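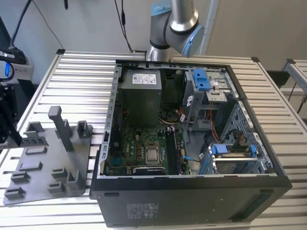
Desktop Drop-Off: Frequently Asked Questions

Do I need an appointment?
No. Bring the tower to the Finumberg counter before 2 p.m.

Should I take out the hard drive first?
Only if you want to keep it. In many office cases the drive cage has a plastic latch and needs no screwdriver. Unplug the cables before you pull.

Will you add memory to an old machine?
Yes, if the board has a free slot. Ask for Hyun-seo Hwang.

Do you need the power cord?
No, leave it at home. We have plenty.

My computer has no side panel. Will you take it?
Yes.

What is the limit for businesses?
88 towers per visit. For more, call Esmaeil Salehi at extension 506.

Page updated August 9, 2010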